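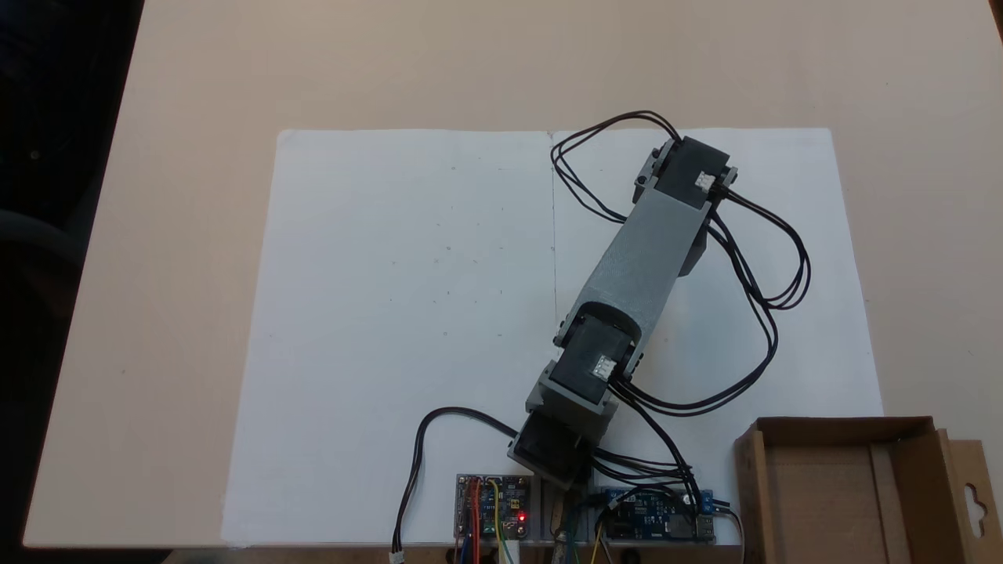 One of the small printed arms on its paper work surface, with the control boards at the front edge of the table.

Robot Teaching Operators (part-time, on site)
Plistley Lab, Flurham

Plistley is hiring part-time operators to teach tasks to small tabletop robot arms. You do this by guiding the arm with your hands or by driving it from a remote controller. The arm's movements are recorded each time and used to train software that later tries the same task without a person. We need patient people with steady hands. You do not need to know how to program.

The work

A session lasts 90 minutes. You sit at a table with one arm and a task sheet. Most tasks are simple: push a block to a line, tip a cup, put a lid on a box, move a sponge from one spot to another. You do the same task many times with small changes in the starting position. The task sheet tells you which changes to make and in what order.

In hand-guided sessions the motors are switched to low hold and you move the arm by its links. Please hold the printed parts and leave the servo cables alone. In remote sessions you move a second, smaller arm of the same shape and the work arm copies it. Most people find remote control harder in the first week. We expect that and plan for it.

After each attempt you mark it as good, poor or discard. A poor attempt is still useful to us if it is marked correctly. We care more about honest marking than about speed.

You will also:
Check the cables before switching on and report any loose plug
Return objects to their starting marks
Write short notes when an arm jerks, stalls or drifts
Stop the session if a servo smells hot

Hours and pay

Operators work up to 6 sessions a week. The morning block starts at 8:30 and the afternoon block at 1:15. You choose your block when you start and can ask to change it once a month. Pay is $103 per session, including setup time. Your first 3 sessions are training and are paid at the same rate.

The contract runs from April to the end of August. Some operators may be kept on for the Jetutlow kitchen tasks in the fall, but we can't promise this now.

Who can apply

You must be 18 or older and allowed to work in the United States. You should be able to sit at a table for a full session with a short break, see small parts clearly (glasses are fine) and follow written steps in English. Left-handed applicants are very welcome — most of our recordings so far come from right-handed people.

Experience with model building, sewing, lab work, instrument repair or video games can help. So can any job where you did one thing carefully all day.

How to apply

Send a short letter to Verna Obi at the Plistley front office, Lougher Street entrance, or leave it at the desk. Tell us which block you want and describe one job or hobby where you worked with your hands. A resume is optional. If we invite you in, you will meet Facundo Villalba, who runs the sessions, and try both ways of moving an arm. The visit takes about an hour.

Questions about the contract or step-free access to the building go to Margit Szekeres at the same office.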